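From: Kwan-ho Wu
To: kitchen-equipment list
Date: 2022-05-24
Subject: Re: play kitchen loan sets: steamer, buns, storage

Ya-wen Ho wrote:

> We are about to revise the contents sheet for the play kitchen
> loan sets and I need a decision on the bamboo steamer. The current
> sheet lists it under "pans and lids" with no note on cleaning or
> on what goes inside it. Two borrowers have asked whether it can be
> washed with the plastic food. One of them also asked if the yellow
> rim comes off. Can whoever looked at the steamer in February
> write up what they found? I would also like to know whether the
> buns should be packed inside it or go in the box with the fruit.
>
> Natsumi wants the sheet by the end of the month so that the Daven
> branch can print it with theirs.
>
> Ya-wen

Ya-wen,

I looked at it in February and went over it again this morning. Findings below, in the order of your questions.

1. Washing. Do not wash it with the plastic food. The body is bamboo slats and the floor is woven bamboo strips, and both take up water. One of the old Condori steamers was soaked overnight by a borrower and the floor lifted at one side within a few days. It could be pressed flat again but it never sat right. Wipe with a damp cloth, then leave basket and lid apart on a rack until the next day. If play dough gets between the strips, let it harden and brush it out with a dry nail brush. Picking at it with a knife splits the weave.

2. Rim. It does not come off, and borrowers should be told so. On the basket the yellow plastic binds the upper and lower edges. On the lid it is a thick outer ring with spokes running in to a hub at the center. I would not put any tool under it.
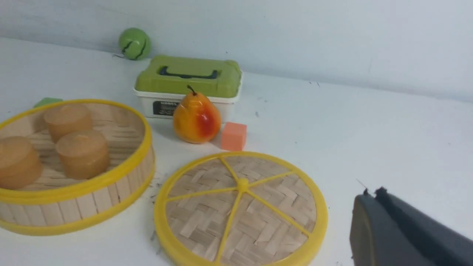
Steamer with three buns, lid off and flat on the table. Storage box behind.

3. Lid. The hub is raised, but only slightly, and small children tend to lift the lid by the outer ring with both hands. That is fine. What I would put on the sheet is that the lid should be stored right side up with nothing on top of it. The woven panel is herringbone and has some give. In the Bridia set somebody had stacked plates on it and the panel now sags between two of the spokes. It is still usable.

4. Buns. Pack them in the steamer. Three fit with room between them, and the lid then closes without pressing on anything. The buns mark more easily than the fruit does, and in the box they end up at the bottom. I compared the two methods on the last returns. The buns that came back in the steamer were clean. The ones from the box had dents and one had a stem mark from a pear.

The buns can be washed in warm water with a little dish soap. Dry them completely before they go back, or the moisture goes into the weave and we are back at item 1.

5. Storage box. The box with the lime-green lid and the fold-flat handle is fine for the fruit and vegetables. The steamer should travel beside it in the tote and should not be strapped to the top, as the handle needs to be free. Please also leave the label on the front of the box alone. Consuelo uses it to match boxes to lids when a whole shelf comes back at the same time, and last year several were peeled off as part of a cleaning job.

6. Weight and size. I have these for the sheet. Packed set in tote, 1058 g. Steamer with lid and buns, 163 g. The scale is the one in the Judeck office and reads to the gram. I did not measure the diameter because the sheet has no column for it, but I can if Natsumi wants to add one.

Proposed wording for the sheet, to replace the line under "pans and lids":

 STEAMER, BAMBOO, WITH LID
 Contains: 3 buns. Return with buns inside.
 Wipe only. Do not soak. Dry with lid off.
 Yellow rim is fixed. Do not remove.
 Do not stack on lid.

I would move it out of "pans and lids" and give it a heading of its own. Borrowers read that section as "everything here can go in the sink", and for the metal pans they are right.

Open points. I have not checked the steamer in the second Daven set, which was out on loan both times. Fionnuala has it on her returns list and may be able to say whether the rim is the same type. I also have no source for replacement buns at the moment. The supplier's minimum order is 200, and we need about 2. If anyone on the list has spares in the same size, even in another color, please write to me directly.

Print run for the new sheet is Natsumi's question and I have no view on it, except that the last one was too small to read with the tote on the floor.

Kwan-ho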